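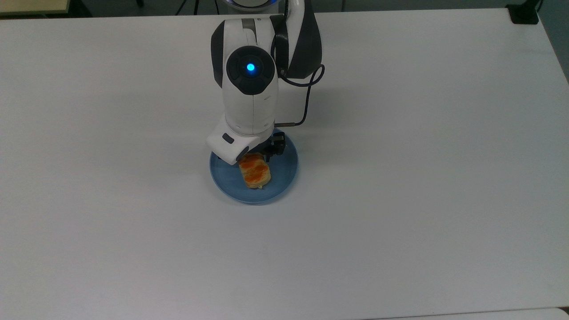 Ordering and Delivery Questions

How far ahead do I need to order?
Two days for trays, ten for anything over 20 guests. December dates fill early.

Do you deliver?
Yes, within 16 miles of the Trolano kitchen. Past that, pickup only.

Can I change my order?
Call Xiaoqing Wei at extension 2367 by noon the day before. Emails sent after noon are read the next morning.

Do you handle food allergies?
We can leave out nuts, eggs or dairy. All food is made in one kitchen, so traces are possible.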